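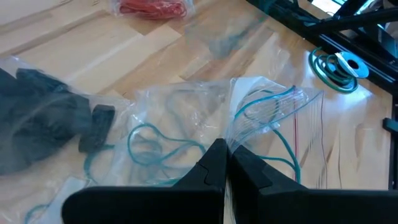

Blog > Kitchen Chemistry > Tea

March 5, 2021 – by Jong-dae Kong

So I finally tried paper chromatography on my mint tea! I dabbed three spots on a coffee filter, stood it in a bit of surgical spirit and waited about 50 minutes. Two green bands and a faint yellow one – I was thrilled. The dried nettle just smeared, so I'll grind it finer and have another go in May.

Recent posts
Why my chamomile went bitter
Steeping sage at 80 degrees
Rosehips from Lillmont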